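Keverlow guideline asks labs to report simulated and real robot trials separately

Research groups that publish results on robot grasping should list simulated trials and physical trials in separate tables, according to a new guideline from Keverlow, a small standards office that works with university labs and equipment makers.

The document was posted January 2, 2022, and runs 65 pages. It covers how trials are logged, how a failed grasp is defined, and what has to be kept on file after a paper comes out. Compliance is voluntary.

Ylva Eide, who led the drafting, said readers often can't tell from a success rate what kind of test produced it.

"A rate of 90 percent in a simulator is useful to know," Eide said. "It tells you very little about a gripper on a bench until somebody runs it there. We want the two numbers kept apart."

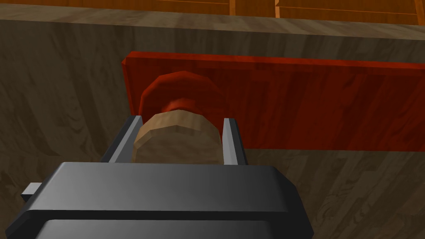 A simulated two-finger gripper holds a tan cylindrical piece in a computer-rendered setting.

Under the guideline, a grasp counts as successful only if the object stays between the fingers for the full hold time stated in the test plan. Labs must write down that time before the first trial. Changing it partway through means starting the series over.

For simulated work, labs are asked to name the software version, list the friction settings and save the starting position of every object. Runs that stop on a software error have to be reported too, and may not be dropped from the total.

Two companies, Markitz and Tiltance, tried out a draft in June. Their combined logs came to 2,652 trials. Jonatan Solheim, a test engineer at Tiltance, said the extra paperwork was manageable but the section on object labels needed work.

"We had the same part under different names in different logs," Solheim said. "The final text fixes most of that."

Keverlow is taking written comments on the guideline and plans to publish a shorter checklist for student projects.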